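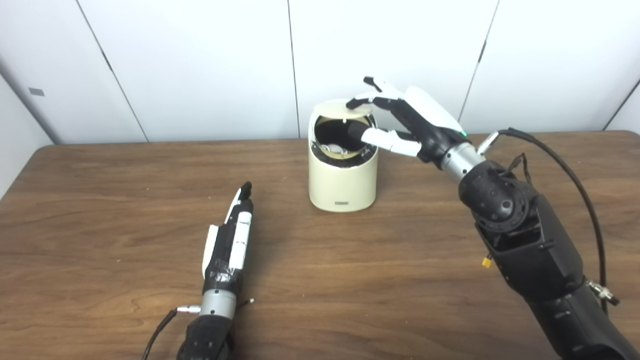 Why does the Kirasska scheduler keep sending the February invoice again?
The job never gets marked as finished, so it goes back in the queue every night.

Ticket 702, September 24, 2024
Tritport support blames a slow network. I doubt it — the other 184 jobs close fine on the same line.

Restarted the service as told. Same invoice went out again.

Lamduan Paisan suggested clearing the lock file by hand. Did that, and job 972 closed. One good night proves very little, so I'm leaving this open until Tritport explains the lock.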